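Section 4: Clamping, Teaching and Looking After the Bin

Get this section right and the rest of the cell becomes a pleasure to use. The Lill cell picks loose items out of an open grey bin, and every pick depends on that bin being exactly where the controller believes it is. Set aside 30 minutes for your first go. By the third or fourth you will be doing it over a cup of tea (kept well away from the table, please).

Before you start you should have finished Section 3, with the arm bolted down, the gripper fitted and the Medix controller powered and showing READY.

You will need:
The grey bin
The bar clamps from the Hotard kit
A roll of blue tape
A steel rule
A dry cloth and a soft brush
The set of test objects

CAUTION: Press the stop button and wait for the arm to settle before you put your hands anywhere inside the bin. The gripper finger is slender but it can still pinch hard.

4.1 Clamping the bin

1. Send the arm to PARK from the handheld controller. The gripper should be well clear of the table.

2. Wipe the tabletop where the bin will sit. Grit under one corner is enough to make the bin rock, and a rocking bin will drive you mad later on.

3. Put the bin down with its long side facing you and slide it up to the tape marks. If there are no marks yet, lay them now: two strips crossed, close to a corner of the bin. Press the tape down firmly with a thumbnail.

4. Fit the first clamp over the wall on the side away from the arm. The pad goes over the top of the wall and the bar points outwards, away from the robot.

5. Squeeze the handle until the pad bites, then give it one more squeeze and stop. More than that bows the wall inwards, and the gripper will find the bulge before you do!

6. Fit the remaining clamps the same way. Keep every handle low and outside the bin.

7. Push the bin gently from each side with the flat of your hand. If it shifts at all, slacken everything off and go back to step 3.

Note: Flattened cardboard makes a good pad beside the bin if your table is slippery or easily marked. Tuck it in flat, with no corner standing up.

4.2 Dressing the cables

The cables on this arm have to travel a long way, so be generous with them. The loop around the wrist joint needs enough slack for the joint to turn fully both ways. Take the arm slowly through its whole range at speed setting 2 and watch the loop the entire time. It should open and close smoothly -- no tugging at the fittings, no dragging across the rim.

Check the large cables lower down as well. They may hang in a curve outside the bin, but they must never drop inside it.

4.3 Teaching the corners

1. Empty the bin.

2. On the handheld controller choose SET-UP, then BIN, then CORNERS.

3. Jog the fingertip down to the first corner of the floor and stop when the rule just slides underneath. Press STORE.

4. Repeat for the other corners. The screen shows a tick for each one.

5. Type in the program number, 1,615, and press SAVE. The arm returns to PARK by itself.

Note: The walls slope, so always teach the corners of the floor and never the corners of the rim. Mixing the two is the commonest slip we see at Setetmont, and it makes the gripper scrape the walls on its very first run.

4.4 The first test pick

Now for the fun part. Scatter the test objects over the floor of the bin. Spread them out for the first run, and choose a good mix of shapes. Blocks are easy. Something clear or very shallow is a much tougher test, and it is a real treat when the gripper learns to cope with it.
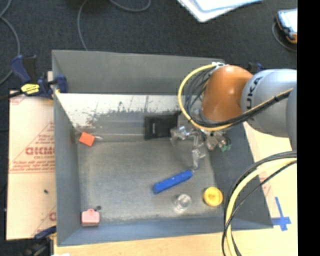

Figure 4-1. Gripper lowered to the blue block, with the other test objects spread over the bin floor.

Set the speed to 2 again and press RUN. Keep a finger on the stop button and watch the fingertip as it comes down. You want it to arrive at the end of the block without nudging it along the floor. If it lands short or long, use TRIM to correct it by one step at a time, then run the same pick again.

Once you have 13 clean picks in a row, raise the speed one setting and repeat. Take your time here -- a patient afternoon of trimming pays you back every day after.

4.5 Looking after the bin

Scratches on the floor and walls are normal and do no harm. Flakes and loose crumbs do matter, so brush the bin out at the end of each shift.

Every month:
Slacken and refit each clamp, and look for cracks in the wall where the pad presses.
Replace any tape that has begun to lift.
Run a fingernail along the line where the walls meet the floor. If it catches on a raised edge, change the bin.
Repeat 4.3 whenever the bin has been moved, even by a hair.

CAUTION: Do not use solvent on the bin. It softens the surface, and objects start to stick.

If the arm stops with BIN LOST on the screen, check the clamps first. Go on to Section 7 only if they are all tight.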